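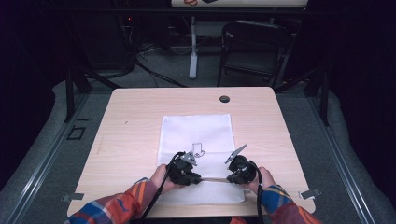
I have been thinking about the way we get rid of clothes, and I've come around to an opinion my sister finds very annoying, so here it is in full. I think most of us give things away too fast. We get a stain or a broken zipper and the bag by the door is already open, and off it goes to the thrift store with a warm feeling attached. I used to do this every March like clockwork. These days I make myself lay the thing out flat first, the way that white cloth is laid out on the table, wrinkles and all, with one end turned back on itself, and I look at it for as long as it takes to find out what's wrong with it. Nine times out of ten it's something small.

My sister says this is how you end up with a closet full of projects. She has a point. I own a gray wool skirt that has been "almost done" through two apartments. But I would still take the skirt over the bag, and I want to explain why, because I don't think it's only that I'm cheap (I am cheap).

When I lived in Clidden there was an alterations counter at the back of the dry cleaner, run by a woman named Nives Donati. She charged me 22 dollars to put a new zipper in a jacket that had cost me less than that. I stood there doing the math with my mouth open and she waited very politely. Then she asked if I liked the jacket. I did! I loved the jacket. So what did the price tag have to do with it, she wanted to know, and started writing out the ticket. I've worn it for four winters since and I could not tell you the name of a single other jacket I owned back then.

That's the bit that bugs me about how we talk about mending. It always gets turned into a savings thing, as if you should only fix what would be expensive to replace. By that rule you'd never sew a button on a T-shirt or patch a pillowcase, and you'd treat the stuff you touch every single day as the stuff that matters least. I think it should go the other way. Fix the things you use the most, whatever they cost. 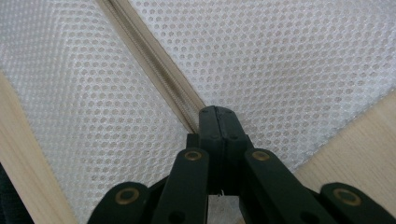
Zippers are where people give up, I've noticed. A hem feels possible. A seam feels possible if you've got an aunt who sews. But a zipper goes and folks act like the engine fell out of the car. Half the time it's the slider, and a slider can often be squeezed back into shape with pliers or swapped for a new one. My neighbor Uriel Navarrete keeps a coffee can of them, pulled off old sleeping bags and boots, and he has rescued three of my kids' backpacks while standing in my driveway talking about baseball.

Now, the other side. Some clothes really are made so badly that there's nothing to fix. I had a Lundometti raincoat where the seams were glued, and once the glue went, that was the end of it – you can't put a needle through that and expect it to keep the rain out. I was mad about it for weeks. And I know plenty of people work two jobs and do not want to hear from me about darning. Fair enough. I'm not asking anybody to give up a Saturday for a sock.

What I'd like is for the repair counter to be as easy to find as the donation bin. There are bins behind the Gemton supermarket, by the church, and at both ends of the school lot, and you can use them without getting out of your car, more or less. For a new zipper you now have to drive to Pereyra and hope the lady is in. I'd trade a couple of those bins for one person with a sewing machine and decent hours. I'd pay the 22 dollars, too, and I wouldn't stand there with my mouth open this time.

My sister has the wool skirt now, by the way. She says she's going to finish it by spring.

Contact | Copyright, all rights reserved | Back to top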